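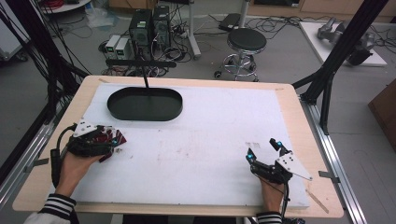
Cleaning scuffs and reddish-brown stains off white foam board

Home > Workshop & Craft > Surfaces and Coverings
Tags: foam board, stain removal, work tables

Svitlana Kostiuk

I keep a sheet of white foam board over a wooden table as a sacrificial surface. It gets used for sorting fabric and small parts and is replaced when it gets too dented. The present sheet is still flat and the edges are sound, but the face has gray smudges all over and a few reddish-brown stains toward the middle.

Tried so far: a dry microfiber cloth (no change) and a white vinyl eraser (lifts some of the gray, does nothing to the brown). I have not used any liquid. The face is paper, and the last sheet bubbled after I wiped it with a damp sponge.

Is there a method that works on a paper face, or should I switch to a different covering? The top is 1176 mm long, so whatever I buy has to span that without a seam. Budget is not large.

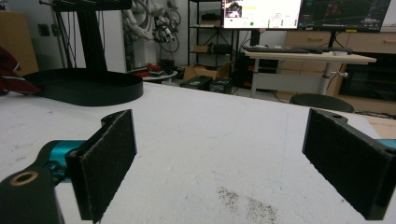
White surface, gray scuffs, dark specks near the bottom

14 comments

Ihor Ivanyshyn

Treat the marks separately.

Loose specks first. Brush them off with a soft, dry brush, or use a vacuum with the brush head on low. Do not wipe. Dust dragged across a matte face leaves new gray lines.

Gray smudges: the vinyl eraser is the right tool. Work in one direction and clear the crumbs often. A melamine sponge also works, but it is an abrasive and will leave a shiny patch on uncoated paper. Try a corner.

Reddish-brown stains: I would leave them. If the color has gone into the paper, anything wet enough to move it is wet enough to lift the face off the core. Sanding with 1000 grit takes off the top fibers and the spot then picks up dirt faster than the area next to it. A coat of flat white primer will hide them, but spray it in thin passes – a solvent-based can may attack the polystyrene where the core is exposed, so tape the edges or use a water-based one.

For a replacement, look at expanded PVC sheet, 3 mm, matte white. It takes a damp cloth and mild soap. I bought mine from Ross in Husen and they cut to length at the counter. It scratches, and a knife will mark it, but it does not bubble.

Helpful? 75
Share

esov_k

just flip it over. both sides are white on most of them

Helpful? 200
Share

Svitlana Kostiuk

The other side already has cut lines in it from March. Eraser for now, then PVC. Thank you both.

Share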